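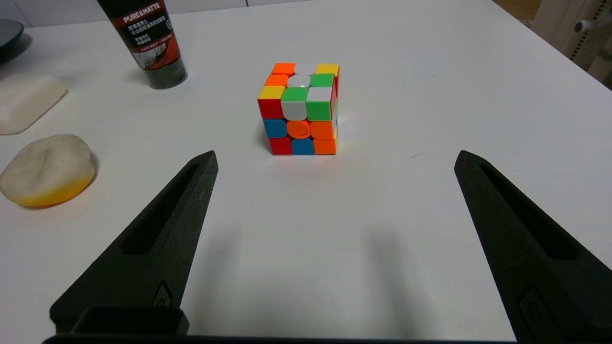

Grasp scoring from a wrist camera is an old idea, and my version of it is a small one: look at what lies ahead of the fingers, guess whether closing on it would end well, and only then close. The trouble has always been that the guess gets made from one image, and one image can be unlucky. A cube is a good case. With the scrambled one sitting on the white table, the right side is a thin sliver that has gone almost white with glare, and the scorer can take that bright strip for more table. It then thinks the cube is narrower than it is and wants to come in slightly to the left.

So for the past few weeks I have been trying something very plain. The arm stops short, takes a view, shifts a small amount, takes a second view, and the two scores are combined. If they agree, it goes in. If they don't, it shifts again and asks once more. I called it "look again" in my notes and the name has stuck, though Viola Monti says it sounds like an optician's.

The write-up went on the Fluvov page on Apr 4, 2018 and a few people wrote to ask for the longer version, which is what this is.

Training first. We had 702 labelled grasps left over from the Testovstead work, all done on a white table with household things. Corrado D'Amico went through the lot and threw out the ones where the label was plainly wrong (a grasp marked good where the object had slid out on the way up, that sort of thing). I kept the network the same as last year's. I wanted to know what the second view was worth by itself, and if I had changed the network as well I would have had no way of telling. 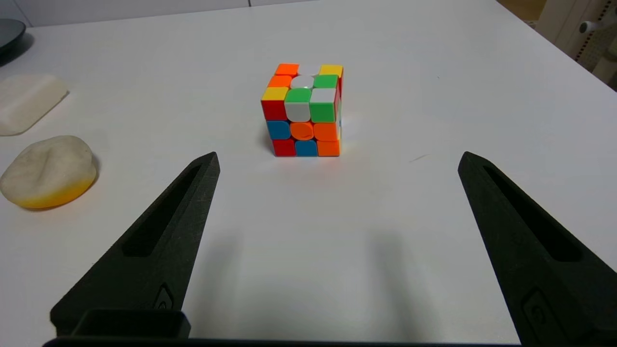
The shift between views matters more than I expected. Too small and the two images are nearly the same, so they make the same mistake and agree with each other about it. Too large and the object drifts towards the side of the view, where the scorer has seen very few examples and gets nervous about everything. I settled on a sideways move of a bit under a finger's width. Pichit Kaewmanee thinks it should depend on the height of the wrist, and he is probably right, but I haven't done that yet.

For combining the scores I tried the mean, the lower of the two, and a little learned thing with a handful of weights. The lower of the two did best. The learned one came out about the same on objects it had met and worse on new ones, so it went in the bin.

We ran 300 test grasps with one view and 300 with the second view added, same objects, same layouts as near as we could set them by hand. Failed grasps went from 67 to 41. I would like to see that repeated by someone else before I make much of it. Gianni Caruso laid out the objects for both halves and he knew which half he was on, which is a weakness, and I should have arranged it differently.

Most of the gain was on hard-edged, shiny things. On soft things there was hardly any.
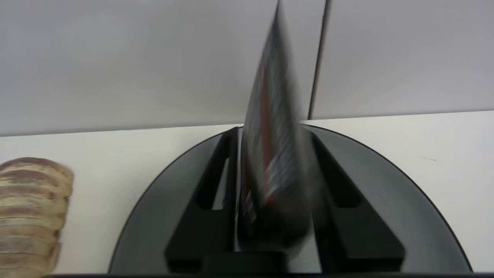

Packets are still the worst of it. A packet has no fixed shape, so the score for where it is lying now says little about what it will do once it is squeezed and lifted. There is also the matter of what the camera gets while the arm is moving. With a pouch standing upright between the fingers, the printing smears into dark and reddish-brown streaks and you can't read a word of it, and the scorer does no better than I do. I had hoped to use views like that to check that the thing was still held during the lift. For now the check only runs when the arm has stopped, and by then a slipping packet may already have gone.

Dario Marchetti suggested slowing the lift. We tried it. The images were better and the whole cycle became so slow that I stopped wanting to watch it. The group at Coelho use a shorter exposure with more light, and I may go and see how they have it set up before I spend any more time on this.

One other thing that went wrong, in case it saves somebody an afternoon. The second view was being scored with the crop from the first, so for several days everything looked like a modest success for reasons that had nothing to do with the method. The figures above are from after the fix. If you had the draft I sent round before that, please bin it.
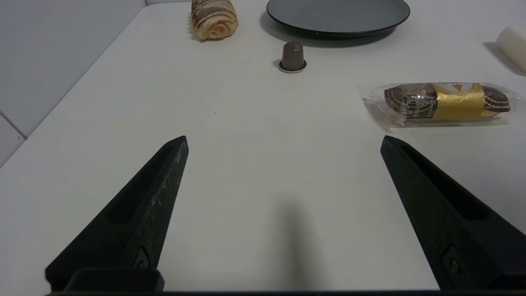
What comes next

More than one object on the table. At present the scorer is told which one to go for, and I would like it to choose, starting with whichever has the two views in closest agreement. Small things standing by themselves ought to be easy. Wrapped food I am less sure about, with clear plastic being what it is.

After that, the wrist height business that Pichit keeps raising, and then a run on the arm at Badatdale, where the table is a different colour and the lights are worse. I expect the numbers to drop there.

I will put the crop code up when I have tidied it. The labels have to wait until Corrado has finished his second pass.

Print this post
E-mail this to a friend
2 comments
Shares: 67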